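Bivley Foam Nozzle, Perforated

Product code: 188-P
Availability: In stock, ships in 2 working days

The Bivley is a perforated nozzle for garden ponds, stock tanks and small display fountains. It fits the outlet of any Clido pump with a threaded riser and can be used with older Myklebust pumps if you add the adapter ring, sold separately.

Water leaves through the holes as well as over the rim, which mixes in air and gives a low, white, foamy column. Spray height depends on the pump. With the Clido 2,000 the column reaches 14 inches in still air. Wind will push it over, so leave a margin between the nozzle and the edge of the pond.

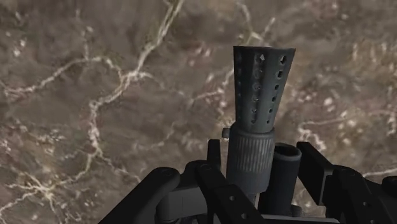 Perforated nozzle with flared top, dark gray.

Fitting
Switch off the pump and unplug it before you start. Unscrew the old nozzle, wipe the threads clean and turn the new one on by hand. Do not use a wrench. The base of the nozzle should sit just below the water line. If the spray leans, loosen the riser, straighten it and tighten again.

Care
Algae and lime will close the small lower holes first. Soak the nozzle overnight in white vinegar, then brush it out with a bottle brush and rinse. In hard water areas this may be needed every month during the season. Take the nozzle indoors in November, or before the first hard frost.

In the box
Nozzle, rubber washer, instruction sheet. Pump and riser not included.

Returns
Unused nozzles can be returned to Bullix in the original packaging. Washers are not sold separately.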